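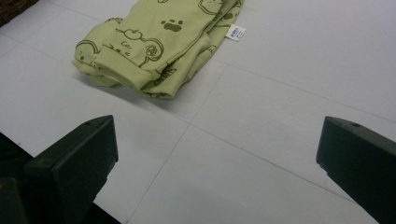
Nenia, December

Ticket 1182, opened by Edmund Chmielewska
Subject: Folded children's clothes do not stay folded in the basket
Product: Unell storage basket, brown
Status: waiting for customer

Hello. I have a small problem with the folding and I hope you can advise me. The green piece with the paw prints and the cartoon animals is the one I use for testing, as it is soft and opens very easily. I fold it into a long bundle, as your leaflet number 246 says. On the table it keeps its shape. When I carry the basket to the shelf and take the bundle out again, the cuff is hanging and one layer has moved.

I tried it 4 times in the morning with the same result each time. I also tried a thicker fold, and this was worse.

Reply from support, 10:40

Thank you for the clear report. Please tell us if the inside of the basket is rough, both the floor and the walls. Please also check the rim for any ends that can catch on cloth.

Reply from Edmund Chmielewska, 11:15

I checked as you asked. The floor is woven tight and I feel nothing sharp there. The wall is much more open, with gaps between the cords.

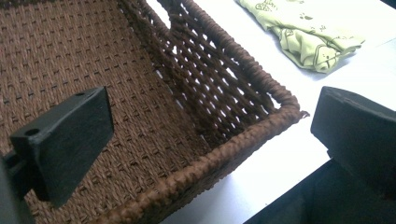 Floor, side wall and rim. Small frayed tuft at the corner.

I did not cut the tuft, because I was afraid the wrapping of the rim would open. Is it allowed to cut it? The box from Carton had no paper about this.

Reply from support, 13:20

You can trim the loose fibers with small scissors, but please do not pull them. For the clothes, we suggest to lay the bundle flat with the open side of the fold down, and to lift it from below with both hands.

Reply from Edmund Chmielewska, 15:05

I trimmed the corner and repeated the test with the fold turned down. I put the basket on the white board on the table, so that I did not have to bend.

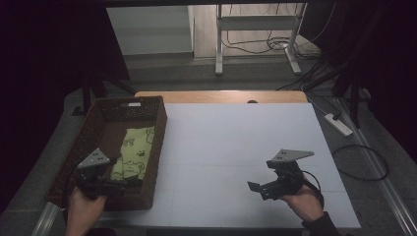
The second layer still moves a little when I carry the basket, but the cuff stays inside now. I would like to try a divider from Angelovski, if you know one that is 40 cm long. Please keep the ticket open until I have tested it.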